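La presente entrada recoge algunas consideraciones sobre el cuidado de la ropa deportiva en el ámbito doméstico y, de manera más amplia, sobre la conveniencia de prolongar la vida útil de las prendas que una familia ya posee. Se publica en este blog personal a raíz de varias consultas recibidas en septiembre, al inicio de la temporada.

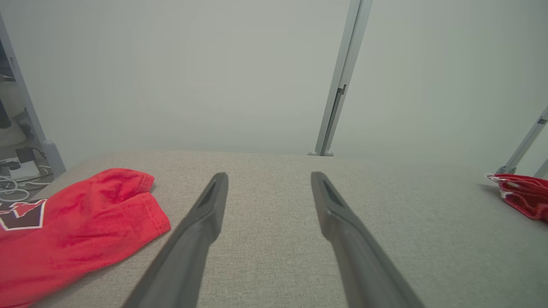
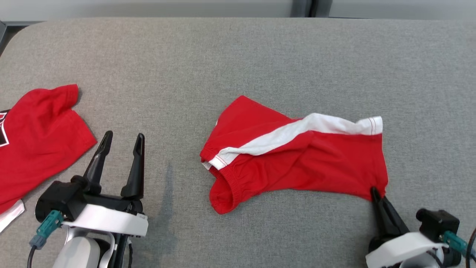
Conviene precisar, en primer término, el alcance del problema. Una equipación de uso habitual se lava con una frecuencia muy superior a la de cualquier otra prenda del armario. En nuestro hogar, durante las dos últimas temporadas, se anotó cada lavado en un cuaderno destinado a tal efecto: 730 días de registro, con 70 coladas dedicadas de forma exclusiva a la ropa de entrenamiento. La lectura posterior del cuaderno permitió advertir que los daños más frecuentes – decoloración, pérdida de elasticidad en las cinturas y enganchones en el tejido – se concentraban en los meses en que se había recurrido a programas largos y a temperaturas elevadas.

## Del lavado

Se recomienda lavar las prendas de color intenso por separado, al menos en los primeros usos. El rojo y el azul marino son, según la experiencia de quien suscribe, los tonos que mayores disgustos ocasionan cuando se combinan con piezas claras. Procede asimismo dar la vuelta a la ropa antes de introducirla en el tambor, cerrar las cremalleras y anudar los cordones.

En cuanto al detergente, la dosis indicada por el fabricante debe entenderse como un máximo. El exceso de producto queda retenido en las fibras sintéticas y favorece la persistencia de olores, efecto contrario al que habitualmente se pretende. Durante años se empleó en esta casa el detergente líquido Ernix; en la actualidad se utiliza la mitad de la cantidad que entonces se consideraba necesaria, sin que se haya apreciado diferencia alguna en el resultado. El suavizante se ha suprimido por completo en los tejidos técnicos.

## Del secado

El secado al aire, a la sombra y con la prenda extendida, sigue siendo el procedimiento preferible. La secadora se reserva para toallas y ropa de cama. A este respecto debe reconocerse una excepción, registrada en el cuaderno con la debida vergüenza: la semana de lluvias continuadas en que se secaron a máquina tres camisetas, una de las cuales pasó a ser de la talla inmediatamente inferior y fue heredada por un sobrino.

## De la reparación

Merece un apartado propio la cuestión de los arreglos. La sustitución de una goma vencida es una labor al alcance de cualquier persona con un imperdible y media hora disponible. Para trabajos de mayor entidad acudimos al taller Durrani, donde Itziar Herrero atiende los encargos por las tardes, a partir de las cinco. Fue ella quien aconsejó reforzar las costuras laterales al primer signo de desgaste, antes de que se produjera la rotura, y quien desaconsejó con firmeza los parches termoadhesivos en tejidos elásticos. Su criterio ha sido adoptado en todos sus términos.

Cabe señalar que el coste de estos arreglos resulta, en general, moderado. No obstante, existen casos en los que no compensa: cuando el tejido transparenta al trasluz o ha perdido toda capacidad de recuperación, la prenda debe destinarse a trapos o depositarse en un punto de recogida textil.

## Del almacenamiento y la donación

Al término de cada temporada se procede a una revisión completa del armario. Las prendas en buen estado que han quedado pequeñas se entregan al ropero de Wanbridge, que el pasado curso puso en circulación 2.000 piezas, según figura en el cartel de su entrada. Se ruega a quienes deseen colaborar que lleven la ropa limpia, doblada y agrupada por tallas. El personal del ropero agradece también que se retiren los nombres bordados o escritos con rotulador, si bien este extremo no constituye un requisito.

Lo que se conserva en casa se guarda en cajas de tela, nunca en bolsas de plástico cerradas, y con una etiqueta en el exterior. En el trastero permanece todavía una caja rotulada «Zirnuvitz», recuerdo de un campamento de verano, cuyo contenido se encuentra pendiente de clasificación desde hace más tiempo del que resultaría decoroso consignar.

Las personas interesadas en recibir el modelo de cuaderno de lavados pueden solicitarlo en los comentarios. Se remitirá por correo electrónico, en formato imprimible y a una sola cara – la versión a doble cara presentaba un error en los márgenes que está en vías de corrección.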